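Requesting a Shared Workbench at the Dokura Building

Staff and registered students may reserve a workbench for up to 28 days. Requests are handled by the Facilities Office in the order received.

To make a request, sign in to the Gornomton portal and select Space, then Workbenches. Enter your department code, the dates you need and the name of the person responsible for the bench. Choose a bench from the floor plan and select Submit.
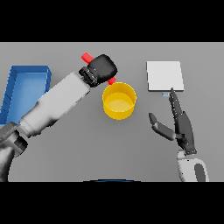
A confirmation is sent by email once the request has been approved. Bring it to the service desk on the day your reservation begins, together with your identification card. The desk will issue one key per reservation.

Extensions must be requested before the final day. A bench may be extended once, for no more than 18 days. Items left after the reservation ends are moved to storage in Room 400.

Questions about department codes should be addressed to Yutong Hao, Facilities Office.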